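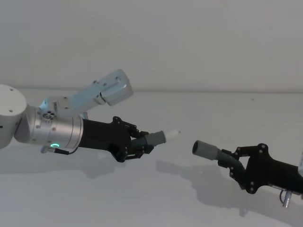

Slide 1: Does "fits all" fit anything?
Asabe Ogundipe, speaker notes, Deludano repair evening

Wait for people to sit down. Leave the slide up while they do. Gray sleeve with a white tip on one side, gray cap with a dark opening on the other. Ask who would bet money that the two go together. Don't help them.

Then say who I am. I fix hoses and the things hoses plug into, and I've stopped trusting the word "universal" on a package.

Slide 2: What the label says

Read the Edimia 2227 label out loud, slowly. "Push, twist, done." Push how far? Twist which way? The Britano 1513 says the same thing in a nicer font.

Both labels give one size. A tube has an inside and an outside, and the label doesn't say which one they measured. I wrote to Britano in September to ask. Got a coupon back.

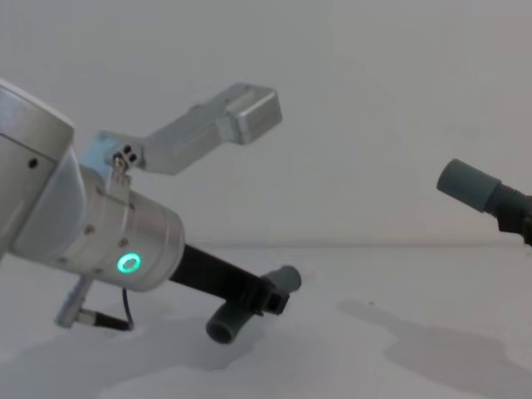 Gray fitting, open at the ends.

Point at the round opening. People look at the color first and think gray goes with gray. Color tells you nothing about the bore. Pass the 2 loose fittings down the first row and let people try them by hand.

(If Garba is there he'll say tape fixes it. Tape is a fine way to find out next month that you had a leak. Be polite, he brought the projector.)

Slide 3: The click

I used to teach this. Listen for the click and you're finished. I don't say it anymore. Some fittings click before they seat, and some never click at all and hold for years. My advice now is dull: mark the sleeve with a pencil before you push, then look at how much of the mark went in.

Somebody will ask about soap on the rim. It makes the push easier. It also makes the pull easier, and the sellers leave that part out.

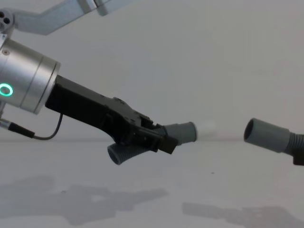 Gray plastic tube fitting, two distinct parts.

Ask the room where they would expect this one to fail. My money is on the join. I could be wrong, I haven't cut one open. Eze's catalog calls this style "leak free," and I'd like to see the test. If anyone has seen it, please talk to me at the break.

Slide 4: Before you buy

Take the old part with you to the store. Measure inside and outside. Keep the receipt — and don't throw the old one out until the new one has been in use for a week.

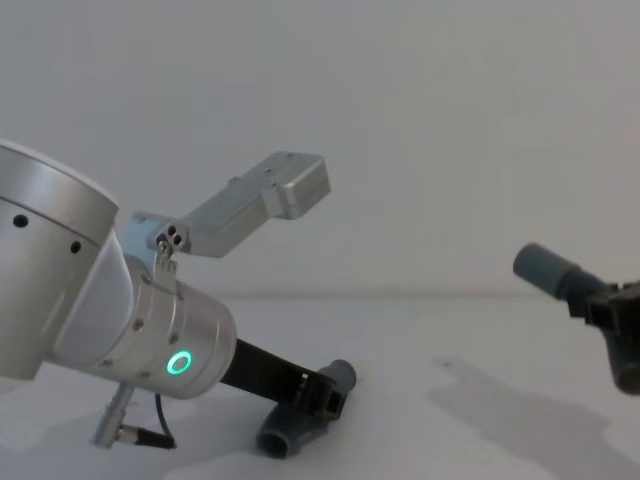 White tabletop, pale wall.

Leave it up for questions. Clear your own bench like that before you start, small rings roll a long way. Stop at 8:30, they lock the side door. Get the 2 loose fittings back from the first row.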